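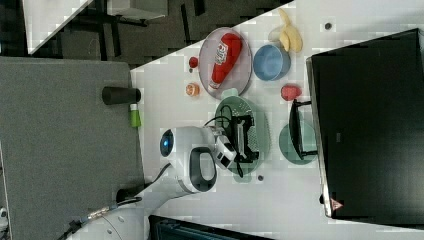
4. Laying out the tabletop

Guides > Play Kitchen Table > Setting up > 4. Laying out the tabletop

Search this guide
Enter a word or part number

July
Svitlana Panasiuk

This section covers the layout of the tableware and food pieces once the table has been assembled and levelled (section 3). It applies to the standard layout, in which the plate stands at the back of the table and the colander is placed nearer the user. The Cestgate layout, with the plate in the centre, is described in section 6.

Directions are given as seen by a person standing at the front edge. "Back" is the edge farthest from that person.

4.1 Before starting

1. Check that the tabletop is level in both directions. Place the spirit level first along the front edge and then from front to back.

2. Wipe the white surface with a damp cloth and dry it. Do not use scouring powder or a cleaner containing bleach.

3. Measure the top. The standard layout needs a clear depth of 800 mm. On a top shallower than this, use the reduced layout in section 7.

4. Sort the pieces into tableware and food. Put any piece with a cracked rim or a sharp moulding line to one side and order a replacement from the parts list.

Note: Colours vary between production runs. The plate may be supplied in a lavender-grey or in a plainer finish, and the small red fruit may be a tomato or a strawberry. The layout is the same in all cases.

CAUTION: The small fruit pieces are not suitable for children under 36 months. Keep them in the lidded tub when the table is not supervised.

4.2 Placing the tableware

Place the tableware first. The food pieces are positioned from it, and an error in the plate position is carried through to everything else.

5. Set the large round plate towards the back of the table. Its rim must be at least 19 mm in from the back edge at the nearest point.

6. Set the light blue bowl to the right of the plate, open side up. Leave enough space to lift either item with one hand without moving the other.

7. Place the oval green colander forward of the plate with its base flat on the surface. Run a finger under the rim on both long sides. If the colander rocks, its base has been stored under a load and should be warmed in hand-hot water and pressed flat.

8. Place the round green plate beside the colander. The two may touch, but the plate must not be pushed under the colander rim.

9. If the black stand is to be used, put it by the round green plate. One or more legs may overlap the plate. Check that the stand does not tip when touched lightly at the top.

Note: The colander and the round green plate are moulded in the same green. Colanders from the older Isaksson set are a little longer and will not nest with the current one. They can still be used in this layout.

CAUTION: Do not place tableware against anything that stands upright on the right-hand side of the table. Leave a hand's width for access and for cables.

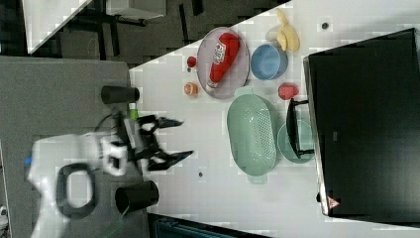 4.3 Placing the food pieces

10. Lay the ketchup bottle diagonally across the plate with the label visible. The bottle should rest on both sides of the rim or wholly inside it. A bottle balanced on one side of the rim will roll off when the table is knocked.

11. Check that the cap is closed. The bottle must be empty. Bottles that have held real sauce soften at the neck and must not be returned to the set.

12. Place the small red fruit to the left of the plate, towards the back.

13. Place the orange piece below the red fruit with the cut face upwards.

14. Lay the banana above the blue bowl, close to the back edge but not overhanging it.

15. Place the remaining red fruit on the right-hand side, forward of the bowl. Turn it so that it rests on its flattest side.

Note: Nothing is placed in the colander or the blue bowl at this stage. They are filled by the user during the sorting and serving activities in section 5.

4.4 Checking the layout

16. Stand at the front edge and confirm that each food piece can be seen without leaning. A piece hidden behind the bowl should be moved to the left.

17. Reach for the banana from the front edge. If the user cannot reach it comfortably, bring the plate, bowl and banana forward together by the same amount and repeat step 16.

18. Look for pieces resting over any small opening in the tabletop. The stem of a fruit can catch there and leave the piece standing at an angle. Move the piece clear and press it down lightly.

19. Record the layout on the card supplied with the set. Enter the distance from the left edge to the centre of the plate and from the back edge to the centre of the colander. These two measurements are enough to rebuild the layout later.

Where several people share the table, the card should be kept with it. Nazar Prokopenko's trial of the standard layout ran to 3,423 settings-out, and most of the errors logged were in the position of the colander. It has no fixed edge to work from and tends to drift towards the front as it is used. The bowl and plate were seldom out of place.

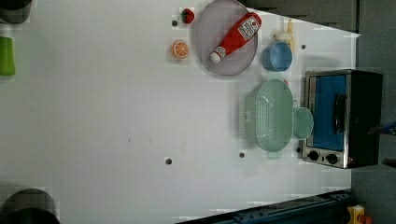 A drifted colander should be corrected from the card and not by eye. Measure from the back edge, slide the colander without lifting it, then bring the round green plate up to it again. If the orange piece has been moved during use, return it after the colander so that it is not disturbed a second time.

4.5 Clearing and storage

20. Remove the food pieces first and put the small fruit straight into the lidded tub.

21. Take the bottle off the plate before lifting the plate.

22. Wash the tableware by hand in warm water. Do not put the colander in a dishwasher.

23. Dry all pieces fully. Stand the colander upside down on a towel until no water is left in the perforations.

24. Stack the plates flat, largest at the bottom, and put the bowl on top. Store the colander separately with nothing inside it.

CAUTION: Do not store the pieces on or beside a heat source. The rims of the plates will distort.

4.6 Replacement pieces

Replacements are ordered singly from Plarkum under part group 955. State the colour and whether the piece is for the standard or Cestgate layout. Questions about older sets should be addressed to Caroline Obura in the parts office, with the number moulded under the base of the piece.

Continue to section 5, Sorting and serving activities.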